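November, bench 2, 4:15 pm

Budget sheet for the kitchen cell is nearly there and I'm really pleased with how it's shaping up! Kgomotso Visser got the Naciri quote down to 2933 for the second arm mount plus cabling, and that leaves room for things we've been putting off – spare fingers first of all. Olton lists fingertip pads at 264 a set. I want two sets.

Pans are the job right now, and they're a great test for deciding what to buy. Long handle, glass lid, knob on top, so there are three very different places to grab before you even think about the body.

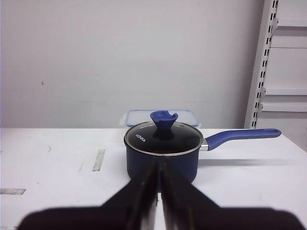
Wrist view, fingers at the base of the blue KONKA pan, lid on.

Look how much of the lower pan the fingers hide at this range. To me that's the case for a fixed side camera, and I'd put it ahead of the wider Zanham fingers on the list. Kgomotso would rather have both – fair, if Ristmont will split the payment.

Still to price: side camera and bracket, 4 more pans with different handles, better tape for the table marks. Ask Ristmont about lead time before the order goes in.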